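Clulten Borough Council
Democratic Services Systems Desk

Ticket reference: 488
Raised by: Clerk to the Lubis Ward Forum
Assigned to: Raluca Ursu, Democratic Services
Category: Public notices and agenda publication
Priority: High
Status: Resolved, monitoring

Summary of issue
The agenda for the August meeting of the Lubis Ward Forum was approved in the Standareck meetings system but did not appear on the public notices page. The Forum's standing orders require agendas to be available to residents at least 60 hours before a meeting begins. The Clerk reported that three residents had telephoned to ask whether the meeting had been cancelled.

Initial response, 9.15 am
The approval record was checked and found to be complete. The agenda and both supporting reports carried the status "Released". The Clerk was asked to post a paper copy at the ward office and to send the agenda by email to registered subscribers.

Investigation, 11.40 am
The overnight transfer between Standareck and the public website had stopped at the Lubis entry. Agendas for wards earlier in the list were published as normal. Those following Lubis, 12 in total, were also missing, although none had yet passed its notice deadline.

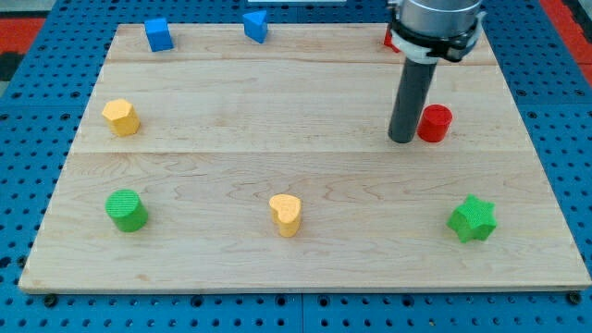

The transfer log recorded the error "Body name not matched". The Forum had resolved at its previous meeting to change its title from Lubis Area Forum to Lubis Ward Forum. The new title was entered in Standareck but not in the website's register of public bodies.

Action taken, 2.05 pm
The register was amended and the transfer run again by hand. It finished in nearly 20 minutes. All outstanding agendas were then visible, and the Clerk confirmed that the planning report opened correctly.

Referral
Whether the notice requirement was met is a matter for the Monitoring Officer and cannot be decided under this ticket. The publication times have been forwarded to that office.

Outstanding
Brutis, the website supplier, has been asked to amend the transfer so that one unmatched name does not hold back later entries. A reply is awaited. Clerks should notify this desk of any change of title before entering it in Standareck.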